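Home | Modules | Reading | Timetable

Textiles and Trade, handout 4: Who paid for pattern?
Ngọc Trình, March

Printed leaves are cheap now, even on a plush blanket. They were once a way of showing the neighbours you had money.
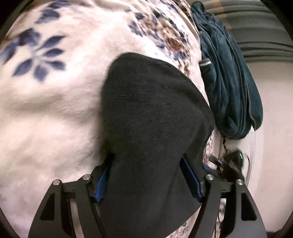
1. The block and the bill

A cutter at the Skoseveck works took 77 days over one good block. The owner then used it until the leaves looked like potatoes, and charged the same.

2. Rollers

Komell put in rollers and went from 400 yards a week to around 4000. Prices fell, and the better families discovered a sudden love of plain cloth – taste being very sensitive to what the maid can afford.

3. For Friday

Read the Brosora letters, all of them. The dull one about freight is the one I will ask about.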